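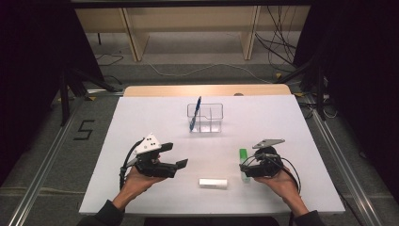
Handheld grippers at the table, pens and glue job

rindalora
So the left gripper quit on me again. Jaws close fine, then about one try in three they just won't open and I'm standing there stuck to a glue stick like an idiot. Power cycle fixes it for maybe 13 minutes. Anyone?

pokotby_mike
Cable. It's always the cable. Ours did exactly this and it was the plug at the back, wiggling every time you turned your wrist past 90 degrees.

rindalora
Swapped it Friday! Same thing with the new one.

cherkaoui
Then I don't buy the cable theory. Sounds like the motor is overheating from squeezing too hard. Do you have a force limit set? Mine was on 9 out of the box and that's way too much for a pen.

pokotby_mike
Heat wouldn't clear up with a quick power cycle though, it'd still be hot.

cherkaoui
It would if the driver latches the fault, and then you get exactly what she's describing (works for a bit, trips again). Drop it to 2 and see.

fodham22
Whatever it is, please stop using it till you know. I got my thumb in one that wouldn't let go and it HURT. Keep the off switch where you can hit it with an elbow, both your hands are busy!

rindalora
Ouch, ok. Limit's at 2 now and no jam yet, but I've only done one short run. Ordering a spare plug anyway, Mike.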